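Clekia Kitchen Study: Gallery

Clekia is a two-arm robot project on clearing up after meals. We wanted to know how much a policy gains when its training runs include the walk between the counter and the drop-off point, as opposed to only the pickup at the end. The short answer is that it gains a fair amount on plates and very little on cups. The longer answer is in the report, and the notes on this page cover the parts people ask about when they visit.

All runs were recorded in a rented apartment in Devon. The kitchen was left stocked with ordinary groceries, and we moved them between sessions so that the background would not stay the same.

The plate task is the one we spent the most time on. A plate with cutlery on it has to be lifted level, carried and set down. Each arm has its own gripper, and the two have to agree on height to within a small margin or the fork goes first. We collected 120 demonstrations of this task by teleoperation, with Afroza Wijesinghe driving most of them.
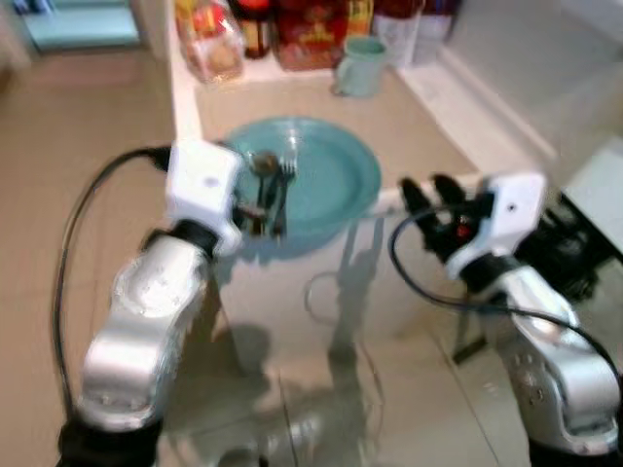
Early policies trained on the pickup alone did well when the robot started in a good position. They did badly when it stopped a little short or a little to one side, and they had no way to correct. Adding the approach to the training data fixed much of this. On the plate task, 91 percent of trials ended with the plate and cutlery at the drop-off point.

Cups were a different matter. A mug needs only one arm, and the old policy was already reaching the handle from most starting positions. The new data made the approach smoother to watch but did not change the score by much.

Most of the remaining failures on plates came from the cutlery. When a handle crosses the rim, a gripper can close on the handle and the plate together, and the grip then slips as the arms lift. We scored any trial where a piece fell as a failure, even if the plate arrived.

Motion blur in the head camera was a worry at the start. We tried dropping the blurred images from training and the results got worse, so they stayed in. Thongdee, our labeling tool, now marks them but does not remove them.

The second test kitchen, at Justberg, has darker counters and a matte floor. We ran 33 trials there with no new training. The plate policy held up in daylight and lost ground in the evening, when the only light was over the sink. We have not worked out how much of that is the counter and how much is the lamp.

Still to be added to this page: the evening runs from Justberg and the stacked plate trials. Stacked plates are limited to 2 at a time for now, with no cutlery on the lower one. Recording for those continues on Saturday.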